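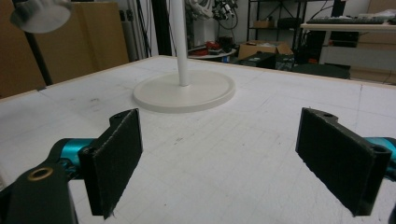
Dunside Lantern

Item type: Trinket (off-hand)
Found in: Zarkitz, lower terraces
Sold by: Gunnel Lie, 711 shells
Weight: 8
Can be traded: Yes, until it has been lit

The Dunside Lantern is the best off-hand item you can pick up before the Glass Ferry opens, and it stays useful for a very long time after that. It doesn't hit anything and it doesn't block anything. What it does is change how night creatures behave near you, and once you've played a few nights with it you'll wonder how you ever crossed Zarkitz without one!

While lit, the lantern gives off a warm ring of light that reaches a bit farther than your melee range. Night creatures that step into the ring get the Drowsy effect, slowing their walk and making their first attack miss. The ring goes through thin walls and fences but not through cliffs. It also works from the back of a mount, so riders can drift through the lower terraces at a trot and leave a whole trail of yawning moths behind them.

Getting one

There are two ways. The easy one is to buy it from Gunnel Lie, who sets up her cart by the dry fountain after dark and packs it away at first bell. She doesn't sell to players who haven't finished "A Wick for the Widow," so do that one first. It's short and you get the cart discount at the end of it (the price in the box is with the discount already taken off).

The other way is to catch it as a drop from the Lamp Heron. The heron nests on the broken aqueduct and only comes down to drink when it's raining. The drop chance is low. I got mine from a heron on my second character and yelled loud enough to wake the dog, but I've also had evenings of standing in the rain with nothing to show except feathers. Bring arrows. It flies off if you get too close on foot, and it takes its time coming back.

A dropped lantern and a bought lantern are the same item with the same stats. The dropped one has a little notch in the handle when you look at it in your pack, and that's the only difference.

Fuel

The lantern burns oil, and the kind of oil matters more than the in-game text lets on.

Reed oil: cheap, sold everywhere, smokes a lot. The smoke cuts the Drowsy effect short but it does hide you from archers.

Moth oil: the standard choice. Burns clean, gives the full ring. You press it yourself from moth dust at any Skuron mill.

Beltrán oil: gold flame, wider ring, and Drowsy turns into full Sleep on anything smaller than you. It burns fast. Save it for the terrace guardians or for showing off.

You can't mix oils. Pouring a new one in dumps whatever was left, and there's no warning box, so check the gauge before you fill up. A full tank holds 113 drops and a lit lantern uses one drop every few steps, none while you stand still. That last part makes it wonderful for fishing at night -- set your feet, light up, and nothing on the bank will bother you.

Upgrades

Any smith in Skuron can fit one upgrade to the lantern. Pulling an upgrade out destroys it, so think for a minute first.

Hooded Shutter lets you close the light without putting the flame out. Great for sneaking.

Long Wick makes the ring wider and the fuel go faster. I don't love it with Beltrán oil, but with reed oil it's a cheap and cheerful setup for new characters.

Bell Glass adds a soft chime when a hidden creature enters the ring. This is my favorite by a mile. It picks up mimics, it picks up burrowers, and the sound is lovely. Play with headphones if you can.

What it works on

Moths, terrace cats, lamp herons, bog children and every kind of bat. Bats go down especially quickly, and a sleeping bat can be picked up and carried in a basket, if you're working on the menagerie.

It has no effect on anything made of stone or on other players. Wolves are an odd case: a single wolf gets Drowsy as normal, but a pack ignores the lantern completely. The same used to be true of terrace cats until the June patch, so some older guides will tell you to switch to a shield for cats. You don't need to anymore.

Goes well with

The Ferryman's Coat, for the slower fuel burn. Any short spear, which lets you poke from inside the ring. The Patient Boots look like a match on paper, but their bonus only starts when you're in full dark and your own lantern cancels it.

For anyone collecting, the lantern counts toward the Lights of Zarkitz set along with the Harbor Candle and the Tin Star. Finishing the set pays more than 1,000 shells and opens the attic room at the inn, with the round window and the telescope. Go up on a clear night and look toward the aqueduct. You can see the herons sleeping.

Known bugs

The flame sometimes goes out when you enter the inn by the kitchen door. Use the front door or relight it.

The Bell Glass chimes once for your own pet after loading a save.

Page last checked Sun 21 February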